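Keeping the linen in house: an interview with the housekeeping manager at Yorath Lodge

Resident Life, December 2023

Yorath Lodge is a residential aged care home operated by Grudumard Community Care. In August the home ended its contract with an outside laundry and began washing all bed linen on site. The housekeeping manager, who has worked at the home for 26 years, spoke with this newsletter about the change and the work of her department. She asked that her name be left out, as she considers the results to belong to the whole team.

The former arrangement had been in place since the east wing opened. Linen was collected in bags, taken to a plant outside the region and returned in sealed trolleys. "It was a reliable service for many years," the manager said. "Our difficulty was that we had very little say in how things were washed. If a resident had sensitive skin, we could write it on the form, but the sheets all went through the same cycle."

Complaints about stiffness and scent had been raised at residents' meetings on several occasions. The manager said these were taken seriously. "People spend a great deal of time in bed when they are unwell. A rough sheet is a small thing for me, because I go home at the end of the day. For a person with fragile skin it can mean a sore hip by morning."

Choosing the cloth

Before any machines were bought, the department reviewed the linen itself. Samples were placed on beds in two corridors and residents were invited to give their views. The manager said that colour was discussed more than she had expected.

"I had thought we might move to pastels. Most of the residents told us they wanted white. They grew up with white sheets, and to them a white sheet is a clean sheet. Some of the families preferred a print, and we do welcome a quilt or a coverlet from home, but the sheets have stayed plain."
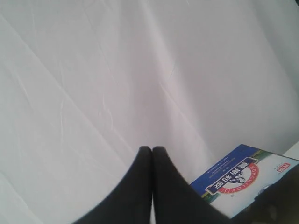 Plain white sheeting.

The home settled on a range supplied under the Flovach name. The first order came to 2,616 pieces, counting flat sheets, fitted sheets and pillowcases. Each was given a washable label before it went into use. "Labelling took us the better part of a fortnight," the manager said. "We did it at the dining tables after supper service, and I would do it differently another time. I would ask for the labels to be sewn on before delivery."

She was asked whether the sheets are ironed. "They are not, and I know that some people are disappointed. We fold them while they are still warm, and that takes out most of the creasing. Ironing every sheet would need another full-time position, and I would sooner have that person on the floor with the residents."

The daily routine

Two washers and a pair of dryers now run from early morning until mid-afternoon. Soiled linen enters by one door and clean linen leaves by another, and staff change aprons between the two sides. The manager described this separation as the part of the work that receives the least attention and needs the most.

"You can buy a very good machine and undo all of it by putting a clean pile down in the wrong place," she said. "New staff spend their first five shifts on the clean side only. They learn what finished work should look like before they handle anything else."

Stock is recorded in Dokari, the same system the kitchen uses for its stores. The manager admitted that she was slow to accept it and kept her own notebook for several weeks. "The notebook and the screen did not agree, and I am sorry to say that the screen was right."

Losses remain a concern. Pillowcases in particular go missing, and a number have been found in use as bags for knitting or shoes. The department has no plans to charge for these. Small belongings also travel in the other direction, bundled up with the bedding, and staff shake out each sheet over a table before it is loaded. Spectacles, hearing aids and playing cards have all been returned to their owners — and, after visits from grandchildren, a fair number of toys.

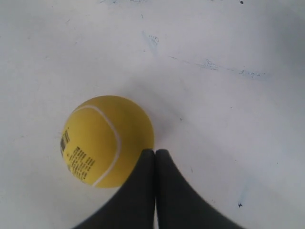

What comes next

The department will turn next to towels, which are still washed off site. The manager hopes to bring them in once the drying room has better ventilation. Quotes have been requested, and the work would be carried out in the warmer months, when an outdoor line can take some of the load.

She would also like to see a small domestic washer placed in each wing for residents who wish to do their own personal laundry. "Several of them have asked me. One lady told me she had done a wash every week of her married life and did not see why she should stop. I have put it in the budget request, and I expect to hear in the new year."

Families who wish to supply their own bedding are asked to speak with the housekeeping office first, so that each item can be labelled and its washing instructions recorded.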